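How I taught two arms to do the dishes (almost)

May 27, 2020

I am writing this post for the people who asked me in the comments how the kitchen project is going. The short answer is: slowly, but it goes. The long answer is below, and I ask for your patience with my English, which I check with a dictionary but not with a teacher.

For those who are new. Since last June I have been building a pair of robot arms that should pick up dishes from a sink. I call the project Nuva. It has no meaning, I needed a short name for the folder on my computer and these letters were free. The arms themselves I did not make from zero. I bought them used, from a small firm called Drundska which was closing its workshop and selling everything by the box. The joints were good, the motors were good, the wiring was a sad story. The brackets at the ends, the power supply and all the software are my own work.

I live in Lornby, in an apartment with one kitchen, so the kitchen is also the laboratory. My family has accepted this with some conditions. The first condition is that the arms are gone before dinner. The second condition is that I pay for every broken dish, and until now I have paid for 5. I keep the pieces in a bag because I want to measure how thick they are. Nobody at home believes this is the real reason.

First, the cables. When I planned this robot, I was thinking about motors, gears and programs for many evenings. About the cables I was thinking maybe 20 minutes. This was my biggest mistake and I want to describe it in detail, so that you do not repeat it.

A cable on a robot arm must be long enough for the farthest position of the arm. If it is exactly this long, then in the nearest position there is a loop left over, and the loop has to go somewhere. On a desk it lies on the desk. Over a sink it hangs into the sink, where there are forks and bowl rims waiting for it. In April the gripper closed on a spoon and also on its own cable, lifted both together, and pulled the plug out of the board. The program did not understand what had happened. It continued to send commands to a gripper that was not there anymore, and reported to me that the spoon was successfully moved.

After this evening I made three changes. I wrote a check that stops everything if the gripper does not answer. I changed the plugs at the bracket to a type with a small lock. And I started to lead the cables on the outside of the arm, down to the base, with tape at first and now with cloth straps. The straps are better because the tape leaves glue and the glue collects dust.

The brackets are the third version. The first version I printed in plastic, and it bent when the arm was stretched out, so the gripper always arrived a little lower than the computer believed. It was not much, but enough to knock on the bottom of the sink. I tried to correct this in the software, and for a week I was very proud of my correction table. Then I put a heavier bowl in the gripper and the table was useless. The bracket I use now is stiff, it has more screw holes than I need, and I do not have to think about it. I wish I had started with this one.

Then the gripper. It has two fingers and it is simple. I like it simple. I read many articles about hands with five fingers and soft skin, and they are beautiful, but I cannot repair them on a kitchen table. With two fingers you can hold a plate by the rim if you come from the correct side, and finding the correct side is most of the work. A plate which lies flat on the bottom is the worst, because there is no place for the lower finger. A plate which leans on the wall of the sink is much kinder. A bowl on its side is good also, you put one finger inside and one finger outside and close gently.

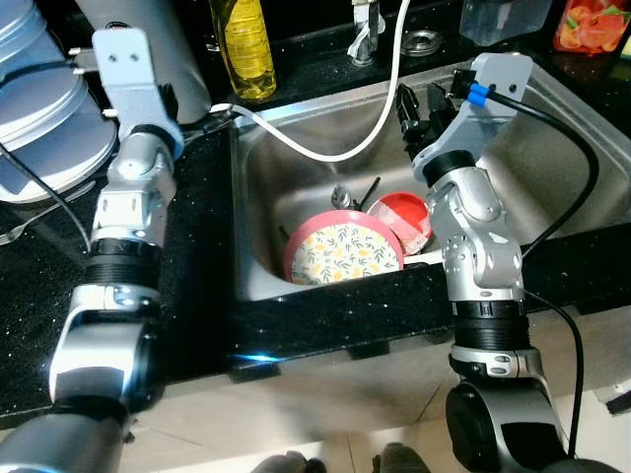 Chin wrote to me under the previous post that I should forget the plates completely and begin only with the bowls, that a bowl offers its rim from every direction and a plate does not, and that a robot which does one thing well is better than a robot which does four things badly. I have thought about this comment for some days. I think it is correct for a product. For me it is a hobby, and the plates are the interesting part, so I will continue with the plates and probably I will suffer.

But I took one piece of this advice. The program now chooses the easiest object first. Before, it always took the object that was nearest to the arm. This was a bad rule, because the nearest object often has another one leaning on it, and when you take it away the other one slides down. Now every object gets a score. If the rim is free, the score goes up. If something is touching it from above, the score goes down. The spoons and forks get the lowest score, they wait until the end when there is more room between them.

The steel of the sink is a separate problem. The camera sees the light of my lamp reflected in the walls, and for the program a bright spot on steel looks very similar to the rim of a white bowl. In the beginning the arm was trying to pick up a reflection, very carefully, with the correct angle and the correct speed. I have turned the lamp to the ceiling now, so the light is softer. It helped more than two weeks of programming. The dark stone of our counter is easier, although it has small shiny points in it, and I had to teach the program to ignore everything smaller than a certain size.

Some of you asked about two arms, why not one. With one arm you can take a thing out and put it down. With two arms you can, in theory, hold one thing away while you take another one, or give a plate from one side to the other. I say in theory because at the moment the arms mostly wait for each other. I gave them a very strict rule: if one of them is inside the sink, the other must stay outside. It is like a narrow bridge with one car. This makes everything slow, but since I have the rule they did not hit each other, and before the rule they did it often, with a sound that I do not want to hear again.

Now to the numbers, because I promised them. I have written down 138 attempts with this version of the brackets. I count it as good if the object is lifted and put on the counter and is still in one piece. The bowls are good most of the time. The plates are good maybe every second time, if they are leaning, and almost never if they are flat. For the spoons I prefer to show you numbers in the next post. One complete round with a few dishes can take up to 20 minutes, and during this time I stand beside it with my hand on the stop button. So for the moment I do not save any time, I lose it, and also I must wash the dishes afterwards.

About water. I do all of this in a dry sink with the tap closed. The joints are not sealed, and I do not want electricity and water in the same place. Please be careful with this if you build something similar. My power supply stands on the other side of the room and there is a safety switch between it and the arms. Someone wrote that a plastic bag around each joint would be enough. I would not trust it.

What I want to do next: the loop of cable that still goes across the sink has to leave. I plan a small arm of wire from the cupboard above, with a spring, so that the cable is pulled up when it is not needed. I have bought the spring, and it is too strong, so I have ordered another one. Then I want to try thin rubber on the fingers. The glazed rims are slippery, and when I close the gripper harder, the plate turns instead of staying.

I also want to clean the code and put it where you can download it. Half of the variable names are in my own language and some of them are not polite, so this will take a little time. If you have experience with cable springs, or you know which rubber holds on ceramic and can be washed, please write it in the comments. I read all of them, even if I answer slowly.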